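Unit 4: Surface Preparation and Film Build
Course notes, Interior Coatings. Instructor: Elaine Bittencourt

4.1 Terms

Film build is the thickness of a coating after application. Wet film thickness is read while the paint is still liquid. Dry film thickness is read after cure. The two are linked by the volume solids figure on the data sheet:

dry film = wet film x volume solids

A paint with 40 percent solids by volume, laid down at 4 mils wet, leaves 1.6 mils dry. The remainder is water or solvent and leaves the film. Thinning lowers the solids figure and the result has to be worked out again.

4.2 Spread rate

One gallon spread 1 mil thick covers 1,604 square feet. Divide by the wet film thickness to get the theoretical spread rate. At 4 mils wet the answer is 401 square feet, which most labels round to 400. Theoretical rate assumes no loss. On a real job, subtract for roller pickup, tray residue and surface profile. Bare drywall and skim coat take up more of the first coat than a sealed wall does, so estimate the primer and the finish separately.
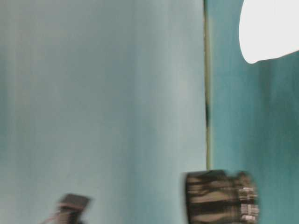 4.3 Sheen and light

Sheen is measured as reflectance at a fixed angle, usually 60 degrees for mid-range finishes and 85 degrees for flats. Higher sheen makes surface defects easier to see. Lap marks, roller stipple and sanding scratches that disappear under a flat finish will show under a semi-gloss when light strikes the wall at a low angle.

Inspect under the light the room will have in use. A hand lamp held close to the wall is a good way to find defects during prep, but it is too severe for final acceptance unless the specification calls for it.

4.4 Causes of uneven color

Flashing: differences in sheen over patched areas that were not primed. Prime the whole wall, not the patches alone, when patching is heavy.

Lap marks: the wet edge set before the next pass reached it. Work in smaller sections, or lower the room temperature.

Picture framing: brushed borders dry darker or lighter than the rolled field. Cut in one wall at a time and roll while the border is wet.

Batch variation: box all cans of one color into a single container before starting.

4.5 Reading and exercise

Read Niven, course packet, section on porosity. Calculate the gallons needed for two finish coats on 3,000 square feet at 4 mils wet, with a 15 percent loss. Show all steps. Due 2nd July.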